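Print this article | E-mail this article

3. Marking Habits and Recall in Adult Evening Classes

3.1 Background to the study

Marking a text while reading is one of the oldest study habits, and one of the least often taught. Adults who return to education after a long gap tend to bring with them whatever practice they picked up in school. Some underline in pencil, some fill the margins with notes, and many color whole paragraphs. Course leaders at the Werau evening program had noted for several years that heavily marked readers did not appear to help their owners in the final written review. The present section reports on a small study designed to look at this more closely.

3.2 Participants and materials

The study was carried out with 29 adults enrolled in a general history course at Werau. All had been out of formal education for at least five years. Each participant received the same printed reader, a set of short chapters on river trade and market towns, prepared by Seon-mi Yang for the Trenisano adult learning series. The chapters were printed on one side of the page only, with wide outer margins. Participants were asked to read one chapter a week at home and to mark it in any way they wished. No instruction on marking was given during the first half of the course.

Before the second half, participants attended a single session of 40 minutes on selective marking. They were asked to read each page once without a pen in hand, to decide on the main claim, and only then to mark it. They were also asked to leave examples and dates unmarked unless the claim could not be understood without them.

3.3 Scoring

Recall was tested with a short written summary at the start of each class, before discussion. Summaries were scored out of 14 by two readers who did not have access to the marked chapters. Where the two scores differed by more than two points, the summary was read again by both and a shared score was agreed. The marked pages were collected in September and the share of lines marked on each page was recorded by hand.

3.4 Choice of pen
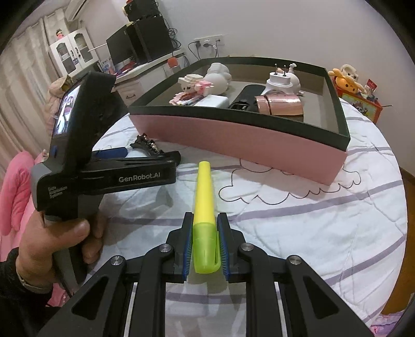 Figure 3. Highlighter with clip cap.

The choice of marking tool has received little attention in the literature on adult reading, although several participants raised it in their course diaries. Pencil users reported that they went back and erased marks they no longer agreed with. Users of highlighters could not do this, and a number of them wrote that they had become more careful as a result. A capped pen of the type in Figure 3, with a yellow barrel and a pocket clip on the cap, was the most common choice among this second group. Two diaries mention that removing and replacing the cap gave the reader a moment to think again before marking. The study was not designed to test this claim, and it is recorded for the use of later work.

3.5 Results and limits

The share of lines marked fell in the second half of the course for most participants, and summary scores rose. The rise was greatest among those who had marked most heavily at the start. Participants who had made few marks in the first half showed little change. As all participants received the same session, the effect of the instruction cannot be separated from growing familiarity with the subject. A comparison group is planned for the next intake.

Print this article | E-mail this article

Related items
Margin Notes in Shared Library Copies
The Sibiya Reading Diaries: A Second Look
Note-Taking by Hand in the Havix Evening Program
Page Layout and Reading Speed in Adult Learners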